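How often do you really need to oil a butcher block counter?

Asked by Hendrik Msimang – Thursday, March 5, 2020

Moved into a place in Floltham with a butcher block counter, never had one before. Old owner left a half bottle of Pemik block oil and no instructions, label is mostly rubbed off. Wood feels dry and a little fuzzy near the sink. Do I oil it monthly? Weekly? Also do I have to sand first and is it ok to put food right on it after. Only have one free weekend before my in-laws come so trying not to wreck it.

3 answers

dkt_84

Monthly is plenty once it's caught up. Yours isn't caught up so do it three or four nights in a row first. Wipe it down, let it dry overnight, flood it with oil, go to bed, wipe off whatever is still sitting there in the morning. Fuzzy part is raised grain from water. Sand that bit lightly with the grain before you start. If the oil is mineral oil it's fine for food, but with no label I would toss it and buy new. Some of those bottles are finishing oils and thats a different thing.
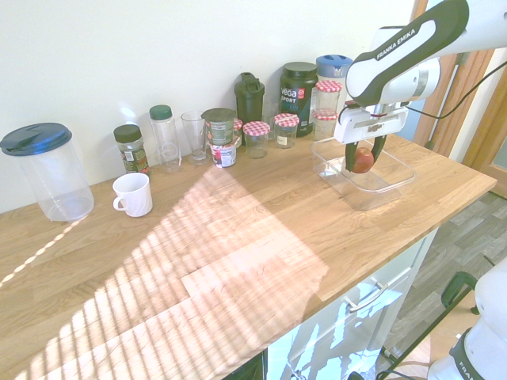
Water is what ruins these, way more than knives. Do the drip test – few drops on the wood, if they bead up leave it alone, if they soak in and go dark it's time to oil. Check by the sink and check along the back too. Everybody forgets the back, you get a row of jars and mugs and a pitcher up against the wall and never move them, then you find rings in May. Slide it all off once a month when you oil, wipe under it, put it back dry.

Bautista_fan

i never oil mine and its fine

pegl

Agree with the first answer mostly. Two things to add. For the sanding don't go to 100 grit unless you have real gouges, too rough, you'll be at it all day getting the scratches back out. I start at 220. And after the last coat rub in a board wax (beeswax plus mineral oil), it holds up better near the sink. Got mine at the hardware store on Dirkgate, small tin does the whole counter twice. Don't use olive oil whatever your mother in law says, it goes rancid and you will smell it.

Oh and lay the oily rags out flat outside to dry if you end up with a linseed or tung one. They can catch fire balled up in the trash, seriosly.

Was this helpful? Yes / No
Report this answer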